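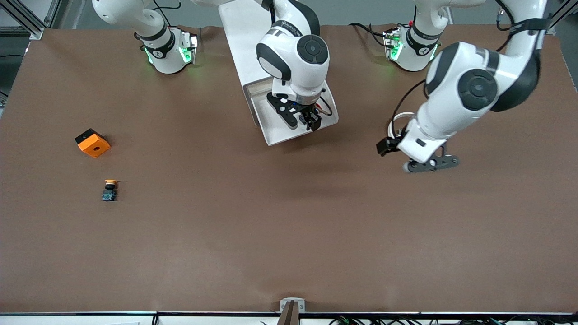
Dastard is looking for a part-time reporter to cover the pop music business, mostly the parts of it that come to us already written. Every morning the inbox fills with comeback albums, healing journeys and tours that have sold out in minutes, and most of it gets reprinted somewhere by lunch. We'd like to reprint less of it. A press release tells you that something exists and very little else. Someone has to ring up and ask what the thing does.

The job is two days a week to start, at $528 a week before tax, on a contract from November to the end of winter. If the subscriber numbers hold up we will extend it. We have heard other outlets promise that kind of thing and so have you, so please treat the contract as what it is.

What you would be doing

Most of the work is checking claims. When Driltimeo's label told everyone last year that his second record had been made alone in a cabin with no outside writers, we ran it like everybody else did. The songwriting credits listed four other people. It took a reader in Draden to point this out, and she was not very nice about it, nor should she have been. Your first task would be to set up a way of looking at credits, chart rules and ticket figures before we publish and not a week later.

You would also write one longer piece a month. We're interested in how catalogue sales work for the people who played on the records, why "limited" vinyl keeps turning up in such large piles, who pays for the fan events that are supposed to have sprung up by themselves, and what a support act takes home after a night at the Mahrous. We are less interested in who is dating whom. We'll cover a breakup if there is a lawsuit in it.

There is some dull work. You would share the corrections page, answer reader mail, and sit in on a call at 9:30 in the morning that sometimes goes longer than it needs to.

Who we think would suit

You can read a contract, or are stubborn enough to find someone who can and make them explain it twice. You're comfortable phoning a manager who does not want to be phoned. You like pop music. People apply here who plainly don't, and it makes for tired copy. Being doubtful about how a song is sold is a different thing from sneering at whoever loves it.

A journalism degree is fine. So is having worked a merch table, a box office or a royalty desk. We've had strong applications in the past from people who came out of bookkeeping. If you have been a publicist, tell us, along with the names of any acts you still have ties to. It won't rule you out but you won't be writing about them.

Who it probably won't suit

Anyone hoping to meet artists. We get very few interviews, and fewer every year, and the ones we do get come with a list of things we're asked not to mention. We don't sign those lists. We don't accept travel, hotel rooms or gift bags either, and we buy our own tickets when the budget allows. When it doesn't, we stay home and listen to the record.

It also won't suit anyone who wants to be first. We are usually a day behind, and sometimes a week.

How to apply

Send a short letter and two pieces of writing. They don't need to have been published. In the letter, pick one claim about a musician or a record that you have seen repeated lately and tell us how you would find out whether it's true. You don't have to finish the job. We want to see where you'd look first, and what would change your mind.

Please leave out the word "passionate." Please also leave out streaming totals for your own band.

Letters go to the editor, Parviz Vahidi, through the contact form on our site, with "reporter" in the subject line. He reads them himself. We will interview up to seven people by phone, and anyone who gets that far will be paid for the short fact-checking test that follows. Everyone else will get a reply as well, though it may be only a line or two and it may be slow.

You can live anywhere in Canada as long as you can make the morning call. Questions about pay, hours or editing are welcome before you apply, and we'd sooner answer them now than in your second week.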